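4.3 Loading the Laizer Route Pack Before a Trek

This section covers getting the route pack onto your handheld and checking it before you leave town. Allow an evening for it. The download is slow on most guesthouse connections, and there is no signal past Posness.

Before you start

You need the handheld, the USB cable, and at least 500 MB of free storage. Charge the battery fully. If you have an older pack for the same valley, delete it first. Two packs with overlapping waypoints will both show on the map, and the names do not always match.

Downloading the pack

1. Turn on the handheld and connect it to Wi-Fi.
2. Open Maps, then Route Packs, then Region.
3. Select Laizer. The list shows the Trindton approach and the Poltelholm loop as separate items. Check both if you plan to cross between valleys.
4. Tap Download and leave the screen on until the bar is full.
5. Restart the handheld.

NOTE: If the download stops partway, do not press Cancel. Go back to Route Packs and tap Resume. Cancel removes everything saved so far.

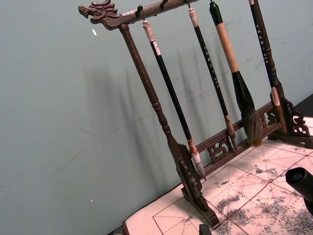

Dark brown brush rack with carved dragon's head

Setting the track log

6. Open Settings, then Track Log.
7. Set the point interval to 300 seconds for normal walking days. Use a shorter interval on the glacier section, where you may need to follow your own track back in poor visibility.
8. Set Auto Pause to Off. With it on, the log can drop slow climbs.
9. Set the elevation unit to match your paper map.

CAUTION: A short interval drains the battery faster. Carry a charged spare on any stage without lodges, and keep it inside your jacket in cold weather.

Checking the waypoints

10. Open the map and zoom to Posness. You should see the bridge, the checkpoint and the lower campsite.
11. Scroll up the valley to the pass. The full Poltelholm loop has 23 waypoints. If any are missing, go back to step 2 and use Repair Pack.
12. Compare the campsites with your paper map and mark any differences on the paper copy.

The upper campsite on the Trindton side was moved in May after the old terrace washed out. Packs downloaded before then still show the old location - update them even if the check in step 11 passes.

Calibrating the altimeter

Do this at a place with a known height, such as the checkpoint at Posness. Open Sensors, then Altimeter, enter the height and tap Save. Repeat each morning before you set off. Changes in air pressure overnight will shift the reading even if you have not moved.

WARNING: Do not rely on the handheld alone above the last lodge. Carry a paper map and compass and know how to use them.

For sharing tracks after the trek, see section 4.4.

Last updated June 9, 2024

Share 14
Comments (2)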